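Speaker notes: The finger that came loose
Bram Vandenberghe, Avmont

Slide 1. Title

Say who I am and what we do at Avmont. Small-item picking, mostly sweets and other pocket-size goods. The talk is on one fault, how long it took us to find it, and what we changed. Questions at the end.

Slide 2. The cell

One arm, one two-finger gripper, a camera at the wrist. White table, items put down one or two at a time. The software is Fluvlow, which picks a target, plans the approach and closes until the motor current reaches a limit. We ran 4,000 picks in October before the fault showed up in the log as anything more than noise.

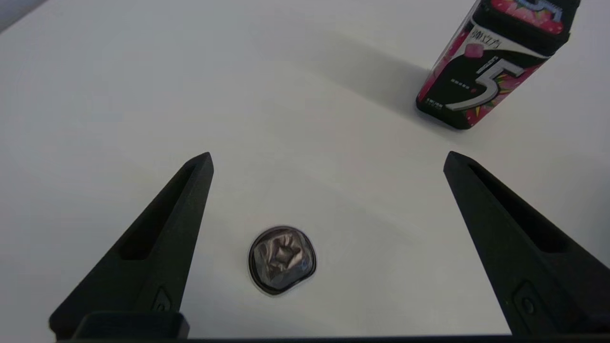 Wrapped candy is harder than it looks. The foil crushes a little when you grip it, so the width at contact is never the same twice. We had set a wide tolerance on the closing width for that reason. Come back to this on slide 4.

Slide 3. What happened

Saturday, second shift. The arm closed on a candy, lifted, and dropped it on the way to the tray. It did the same on the next item. On the third try the left finger turned on its mount and the tip went into the table. The arm kept pushing for 280 milliseconds before the force limit stopped it.

No one was hurt. The guard door was shut. Say this early, people always ask.

Damage: one finger tip, a scratch on the table, one bent fastener.

Slide 4. Why we missed it

The fastener had been backing out for days. As it loosened, the finger sat at a slightly different angle and the closing width drifted. The drift was inside the tolerance we had opened up for the foil. The log shows 18 failed lifts in the last 100 picks before the stop. All of them were marked "item slipped" and cleared by the operator.

Pause here. Show the plot again if the room is slow to react.

Slide 5. What we changed

Thread lock on both finger fasteners, and a paint mark across each head so a turn shows up by eye.

Empty close at the start of every shift, compared with a stored width.

Three failed lifts in a row now stop the cell. Clearing it takes a look at the gripper and a note in the log.

Lower force limit on the downward move. Werel supplied the new settings and we tested them on foam first.

Slide 6. Still open

Munteanu wants the width check to run between picks. It costs cycle time and we haven't agreed on how often. We also don't know what loosened the fastener in the first place. Vibration is the best guess, but the right side held and has the same part.

If time is short, skip to the contact slide and leave the plot up.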